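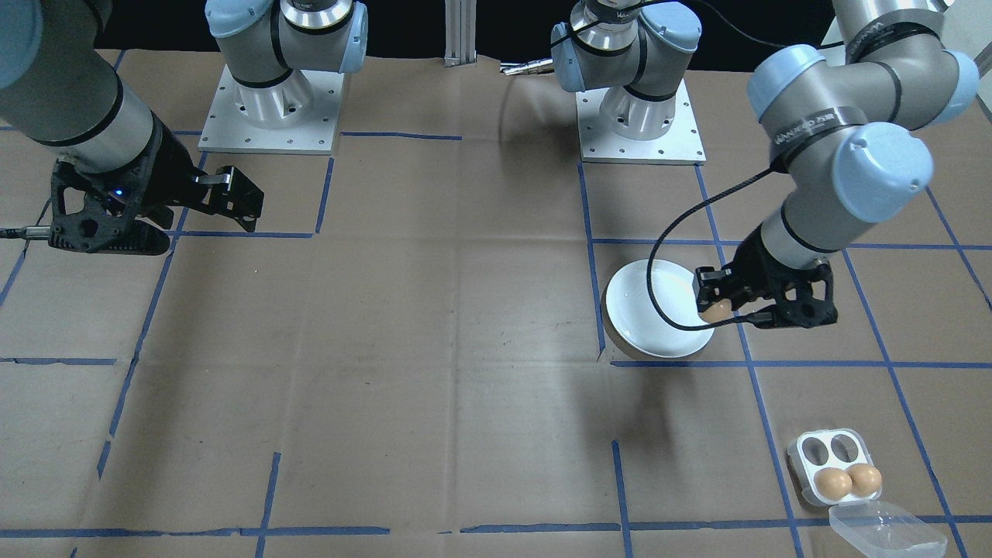 Brown Paper, Blue Tape and a Bowl of Eggs: A Talk With Bronisława Ostrowski

November
By Nikola Sobczak

Print | E-mail

Bronisława Ostrowski had the kettle on before I got my coat off, and we were well into the subject of tape before she remembered to pour. She has been laying out worktables for 35 years, first in the packing sheds at Zalewska and now at Grestmont, and she can talk about a roll of brown paper the way other people talk about their grandchildren (she can talk about those too, and did, at some length).

"People think you throw the paper down and get on with it," she said. "Well, you can! I've done it. And then at three in the afternoon you lean over for something and the whole sheet comes with you, and there's your morning gone."

What she likes is plain brown paper, pulled smooth by hand, and blue tape on top to mark it off into boxes. She works from the long side first, then does the lines going across. The creases don't bother her much. A sheet that has been folded or leaned on will show it, and she says a person who spends the day ironing paper is a person who doesn't want to start work.

The tape is another matter, and she has firm feelings on it. She wants it pressed down with the flat of the thumb, never stretched, and torn instead of cut. I asked whether the lines had to be perfect, and she laughed so hard she had to put down her cup.

"Oh, heavens, no. Look at any table I ever did! There's always a line that wanders off, or a piece that ran short and I started the next one a little way along. You want to be able to say to somebody, put it in that square, and have them know which square. That's all the tape is for, dear. I don't have to measure anything and I don't have to point."

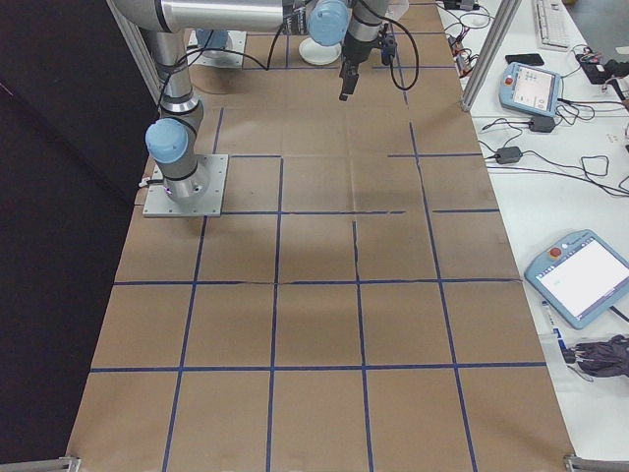 Blue tape over brown, with a few gaps in the lines.

She told me about her first big order for Bevero, back at Zalewska, when they set out 300 eggs in one morning on a table that had been marked off the night before by somebody in a hurry. The squares got smaller as they went along, so that by the far end you could hardly set a bowl down inside one. The eggs all got packed – she was very clear that I should write that down – but she has marked her own tables from then on, and she checks the far end before she checks anything else.

From there we got onto eggs themselves, and I'm afraid I let my tea go cold. Bronisława likes a white bowl for brown eggs. She finds them easier to see against it, and a hairline crack shows up better too when she turns one over under the light. She likes a wide bowl best, with enough room at the bottom that the eggs can lie there without being piled up, and she keeps the carton close by with its lid already laid back.

"You open the carton first," she said. "I know it sounds silly, but I've watched grown people stand there with an egg in each hand and a shut carton in front of them, looking at me as if I was going to help."

Did you, I asked?

"Of course I did. What else was I going to do?"
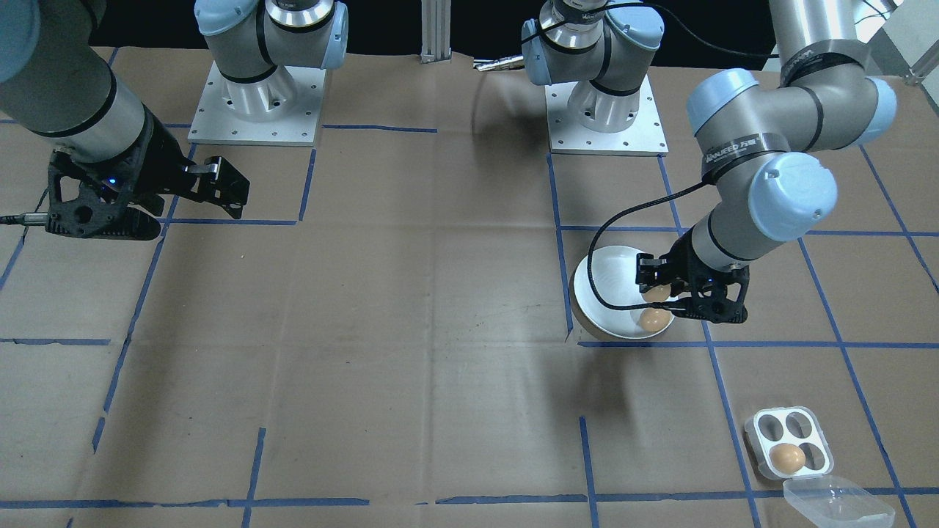 GRESTMONT – Table and Packing Department

The little clear cartons that hold four are her favorites, and she has been known to defend them against all comers. The gray pulp kind are fine for a big order, she says, and she'll happily use them, but with a clear one you can lift it up and look at the eggs from underneath before it goes anywhere. Her last order of them, from Kulotel, came to 2000, and she was quietly pleased when the invoice was approved without a phone call. It was number 3645. She remembers invoice numbers the way some people remember birthdays.

I wanted to know which place in a carton of four she fills first, and she had to think. She moved her hands over the kitchen table for a bit, picking up nothing and setting it down, and decided it was the one nearest her left hand.

"Then the one beside it, and then the back two. But I wouldn't tell anybody they had to. My sister goes corner to corner and she's never broken an egg in her life, which I find very annoying."

What she does insist on is slowness at the bottom of the bowl. Eggs knock against each other when you reach for the last couple, and she says most of the cracks she has seen started there, with somebody thinking they were nearly done. She puts her fingers around the egg, waits a moment, and lifts it straight up until it has cleared the rim. Then she moves it across.

We talked a while about what else ends up around a worktable by the end of the day. Bronisława has a soft spot for a second table alongside, for cords and phones and anything with a plug on it, so that the papered one can be kept for the work. She doesn't mind if the second one gets untidy. She says things have to go somewhere.
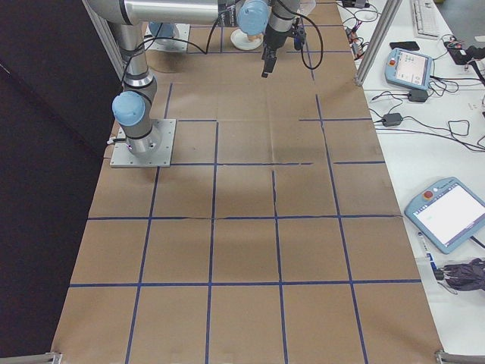

One reader from Zalewska wrote to us, after hearing that this piece was coming, that the paper ought to be changed as soon as it wrinkles, because an egg will find a wrinkle and roll along it. I read the letter out to Bronisława over the phone, and there was a long pause.

"Well, they're right that it rolls," she said. "But put it in a dish! Any little dish will do. I'm not pulling up a whole table of tape for one egg."

She does change the paper when it tears, or when something has been spilled on it that won't wipe off, and she saves the better pieces for wrapping. The old tape comes up in long curls, and she rolls it into a ball as she goes. The one on her windowsill is the size of a grapefruit, and she sent me home with a fresh roll of blue and half a dozen eggs in a tea towel.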